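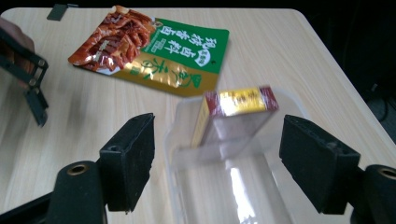
Brotham, January 26, 2022

3.2 Clear containers on pale tabletops

Figure 4. Small yellow and dark red box lying at a tilt in a clear plastic container on a light wooden table.

The second group of items in the household survey was made up of clear plastic containers used to hold small packaged goods. Respondents in Brotham kept these on kitchen tables, shelves and worktops, and used them for tea, stock cubes, plasters, batteries and spare fuses. We were interested in how easily a person can see where such a container begins and ends, and whether this has any bearing on how things are put into it.

Figure 4 is typical of the pairing that gave respondents most trouble. The box is easy to make out from its colours, yellow and gold with dark red at the ends. The container is known mainly by the pale lines of its edges and by a bright streak of reflected light on its lower front wall. Where the box is seen through the plastic it looks paler and a little out of shape. The pale wood grain gives the walls very little to stand out against.

Of the 50 households visited, 14 said they had knocked over or misjudged a clear container in the month before the visit. Arwel James and Esi Arthur carried out the visits and asked each respondent to point to the nearest rim of a container from a seated position. Errors were larger on light wood than on dark cloth, and larger again when the walls were thin. Lids were left off throughout. Two respondents had put tape round the rim of their own containers, and their results are given separately in Table 3.

Position of the contents also mattered. A box lying flat on the base gave a fair guide to the depth of the container. A box resting at an angle, as in Figure 4, did not, and respondents tended to place the base too high. Kwame Lamptey's earlier work on glass jars (the Stulenus study) found the same tendency with spoons left standing in the jar, although his jars were filled to different levels and the two sets of results can't be compared directly.

We didn't control the lighting. Most visits took place in the afternoon, with the ceiling light on in some kitchens and off in others, and reflections on the plastic changed as respondents moved their heads. Several said they looked for the shine first and worked out the wall from there. Fiifi Asamoah has suggested repeating the task under a single fixed lamp, and a short trial is planned for April.

Coloured and frosted containers are dealt with in Section 3.3.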